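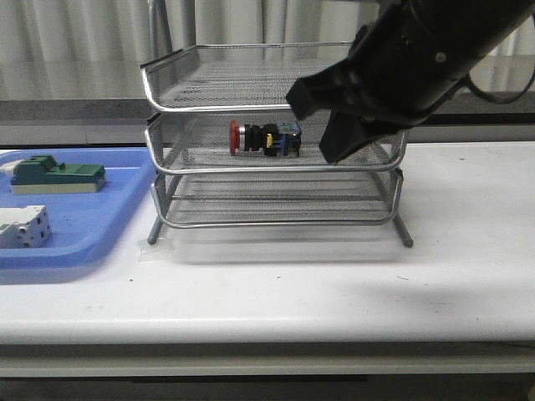
Selling an Apartment at Durnthorpe: Frequently Asked Questions

These are the questions sellers in the Durnthorpe building ask us most often. If yours is missing, call the sales desk between 9 a.m. and 5 p.m. or write to us through the contact form.

Do I need to renovate before I list?

Usually not. A full renovation costs a lot, takes months, and the buyer may not share your taste in tile. Most sellers in the building do better with paint, new light bulbs and a deep clean. If the kitchen still has its original cabinets, new handles and a coat of paint will carry it through the photos and the first round of showings.

The exception is anything broken. A leaking faucet, a cracked window pane or an outlet that doesn't work will come up at inspection, and buyers tend to ask for more money off than the repair would have cost you.

Which improvements require building approval?

Anything that touches plumbing, wiring, gas or a wall. Replacing flooring also needs approval, as the house rules call for a sound mat under hard floors. Painting, light fixtures on existing wiring, window shades and cabinet hardware do not need approval.

Send the alteration form to the management office before you sign with a contractor. Allow six weeks for an answer. The office does not review applications in August.

How is my asking price set?

We look at closed sales in the building first, then at closed sales nearby. Asking prices for apartments that haven't sold are given very little weight. Floor, light, outlook and condition all move the number. The monthly charge matters too, and buyers compare it line by line.

You will get a written price opinion with the sales we used. You are free to list higher or lower than our figure.

My floor plan says one square footage and the tax record says another. Which do I use?

Neither one, until it has been checked. The original plans measured from the outside of the walls, and later records were copied from several sources. We order a new measurement for every listing. The largest combined unit we have measured in the building came to 2,276 square feet, and its old plan showed a higher number.

What papers should I have ready?

Your deed or share certificate, the last two years of monthly statements, any alteration approvals, warranty cards for appliances you plan to leave, and a copy of the house rules. If you have a loan on the apartment, we also need the lender's name and the account number.

If you can't find an alteration approval, ask the management office for a copy. They keep paper files going back to the conversion, and a search takes a week or two. 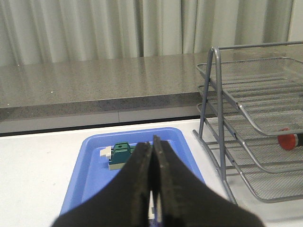
Originals should stay with you until closing. Scans are fine for everything up to that point, as long as every page is included and the pages are in order. Buyers' attorneys do ask about blank back pages, so scan those as well.

How should I prepare the home office or second bedroom?

Decide which one it is. A room with a desk, a daybed and a treadmill reads as storage, and buyers have trouble working out what would fit. In the Yeoman line of apartments, where the second room is small, we suggest setting it up as an office. In the larger Grestby line, a bed works better.

Clear the desk except for a lamp and one or two useful items. Put bills, bank mail and anything with an account number in a locked drawer or take it with you. Showings are supervised, but papers left out can be read by anyone walking past.
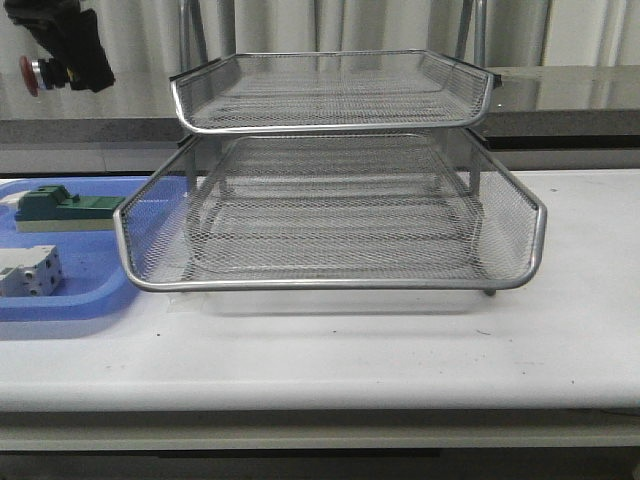 Wire-mesh document tray, two tiers.

Should I hire a stager?

It depends on whether you are living there. Empty apartments photograph badly and rooms look smaller than they are, so we recommend at least a sofa, a table and a bed. If you still live in the apartment, a two-hour consultation is generally enough – the stager walks through and leaves you a list of what to move, store or take down.

Staging is paid by the seller and is separate from our commission.

How do showings work?

All showings are booked through Sistalar, the online calendar we use for every listing. You'll receive a text when someone requests a time and can accept or decline from your phone. We ask for two hours' notice at a minimum. Open houses last 90 minutes and the front desk checks in each visitor.

Please plan to be out. Buyers say less when the owner is in the next room, and we learn less about what they think.

Can I keep my pets at home during showings?

Cats can stay if they are in a carrier or a closed room with a note on the door. Dogs need to be out of the apartment.

How long does a sale take?

Last year the middle figure for our listings in the building was 77 days from listing to signed contract. Closing comes later and depends on the buyer's loan and the board package. Cash sales are faster, though the board review is the same for everyone.

Spring is the busiest season, with most new listings going up in March. Listing in winter means fewer visitors and also fewer apartments to compete with.

What if my apartment hasn't sold after a few months?

We review it with you. We go over the number of showings, the comments buyers left and anything that has sold since you listed. Sometimes new photos help, particularly if the first set was taken on a gray day. Sometimes the price has to change. One cut large enough to be noticed works better than several small ones.

Does a storage unit sell with the apartment?

Only if you own it. There are 16 deeded storage units in the basement and the rest are rented month to month from the building. Rented units go back to the waiting list when you move. Check your closing papers or ask the management office which kind you have.

When do I have to be out?

By the time of closing, unless the contract says otherwise. Book the service elevator early, as it is reserved one household at a time, from 9 a.m. to 4 p.m. The building holds a refundable move-out deposit, returned after the hallway and elevator have been checked.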